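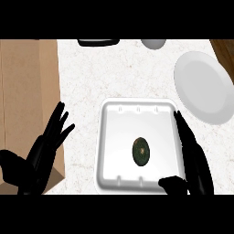 Norgate food shop opens its doors for a second time, with longer hours and a lot more shelf space

PRESS RELEASE - for immediate use

Norgate Community Larder is moving into the old Idby shoe shop on the corner of the market square this May, and everyone in the town is very warmly invited to come in, have a look round and stay for a cup of tea.

The Larder began in a side room of the library, with two shelves, a fridge that hummed and a kettle on loan. In its first year 29 households signed up, and we thought that was wonderful. The membership now stands at 212 households, who between them took home 2,415 bags of shopping last year, and the side room (much as we love it) has been bursting at the seams for a long while. On busy afternoons the queue went past the large print books and out to the bicycle racks, and people were very patient about it, but it was no way to carry on.

The new shop has a proper front window, a step-free entrance on the market side, a cold store at the back and room to push a pram between the shelves. There is also a small kitchen with a long table, where members can sit down with a hot drink or join one of the free cooking afternoons. The first of these will be soups, then flatbreads, then things to do with a glut of courgettes, which by late summer will be a very pressing matter for anybody with an allotment nearby.

Membership works just as it always has. Any household in Norgate or the villages around it can join, there are no forms about income, and members pay a small weekly sum for a bag of groceries they choose themselves. Fruit and vegetables are extra to the bag and members may take what they will use. Nappies, washing powder and pet food will be kept near the till when we have them.

Most of the fresh food comes from Akbulut, the family greengrocer on the ring road, who have been sending us crates since our very first week and have now promised a delivery every morning that we are open. Bread comes from several bakers in the town. The fitting out of the shop was paid for by a grant from the Ukow Fund, together with the proceeds of the winter quiz, two cake sales and a sponsored walk which took place in truly dreadful rain.

"We are so grateful, and so very pleased to have a front door of our own," said a spokesperson for the Larder. "People have told us they would pop in more often if they could do it after work, so we are staying open until seven in the evening. Do come and say hello, even if you only want to be nosy!"

Opening celebrations start at 10am, with children's games on the square, live music from the town band at noon and a plant swap in the yard. The first 200 visitors will be given a packet of salad seeds to take home.

Existing members need not do anything - your cards will work just as before. New members can join at the counter whenever the shop is open.

ENDS

Notes to editors

Norgate Community Larder is a not-for-profit food club run for the people of Norgate and the surrounding villages. Members of the press are welcome to visit from 9am on opening day, before the shop gets busy. Please ask at the side door in the yard.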